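We use cookies to remember your settings and to count visits to our pages. Accept all | Manage choices

How a Robot Arm Gets Ready for Work
A reading page for ages 8 to 11 from the Brirell Learning Workshop
Updated Aug 12, 2025

At the Brirell Learning Workshop, one robot arm has the job of handling cloth. Visitors often ask what the arm can do. This page explains something different: how people get the arm ready and how they take care of it. A robot needs looking after, in the same way that a bicycle or a piano does.

What is a robot arm?

A robot arm is a machine made of stiff parts connected by joints. A joint is a place where one part can turn against the next. You have joints too. Put your hand on your shoulder, then on your elbow, then on your wrist. Each one lets you move in a different way.

Inside each joint of our robot arm is a motor, and next to the motor is a sensor. The motor turns the joint. The sensor measures how far the joint has turned and sends that number to a computer. The computer reads the numbers from all of the joints and works out where the end of the arm must be.

The smooth covers on the outside of the arm keep dust away from the motors and gears. They also keep fingers away from parts that could pinch.

Why cloth is difficult

A wooden block has the same shape every time it is picked up. A towel does not. It can be flat, folded, rolled or bunched, and it changes shape again as soon as it is touched. A person can feel the edge of a towel without looking at it. A robot must be given much more help.

For this reason the work area is kept very plain. The table is covered with felt, and the wall behind it is white. When a towel is on the table, its color is easy to tell apart from the color of the felt. Felt is also a little rough, so cloth does not slide across it as easily as it would across a shiny surface.

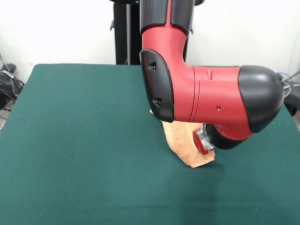 The red and black arm bends down toward a tan towel on the green felt.

Step one: the table

The morning begins with the table. Uldis Laur, the workshop technician, brushes the felt in one direction with a soft brush. Towels leave behind tiny threads called lint. Lint can stick to the end of the arm, and enough of it can work its way into small gaps.

He then checks that the felt is flat. A wrinkle in the felt could be mistaken for a fold in the towel. If he finds one, he lifts the nearest edge, pulls it smooth and fastens it again.

Step two: looking at the arm

The arm is switched off for the next step. Mr. Laur looks at the covers for cracks and makes sure that the screws are tight. He wipes the covers with a dry cloth. Water and spray cleaners are never used near the joints.

He also follows each cable with his eyes from one end to the other. Cables carry electricity and messages. A cable that is pulled too tight could come loose when the arm moves, and a cable that hangs in the wrong place could catch on something.

Step three: finding home

When the power is turned on, the arm moves slowly to a position called home. Home is the starting place from which every other movement is measured. You might think of it as the zero on a ruler.

The technician compares the position of the arm with the numbers on the computer screen. If the two do not agree, the arm must be calibrated. To calibrate a machine is to correct its measurements. Calibration takes 3 minutes, and no other work may be done with the arm during that time.

Step four: a slow practice

Before the arm works at its usual speed, it carries out its movements slowly. Mr. Laur stands outside the marked line on the floor and keeps one hand near the stop button. The stop button is large so that it can be found quickly. Pressing it makes the arm stop at once.

During the slow practice he watches and listens. A healthy joint makes a low, steady hum. Clicking or grinding means that something may be worn, and the arm is switched off until the cause has been found.

When something needs repair

Every check is written in a logbook. After each 200 hours of work, the arm has a longer inspection, and some of its covers are taken off so that the parts inside can be examined.

In January, the logbook showed that one joint had been getting warmer than the others. Ngọc Lục, the workshop engineer, removed the cover and found lint near a small fan. She cleaned the fan, put the cover back and ran the slow practice again. The joint stayed cool. The felt has been brushed every morning since then. Before that, it was brushed once a week.

Words to know

Calibrate: to correct the measurements of a machine.
Home: the position where a robot begins.
Joint: a place where two parts meet and can turn.
Lint: tiny threads that come off cloth.
Sensor: a part that measures something and reports it.

Something to try

Place a small towel on a table and close your eyes. Using only two fingers of one hand, try to find a corner and fold it to the opposite corner. Open your eyes and look at the result. Then try again with your eyes open, and write down what you did differently.

Text by Wyn Gronow. Checked by Ngọc Lục. Teachers may copy this page for use in class.

Sign up for the Brirell newsletter for new reading pages each term. Enter your email address | Subscribe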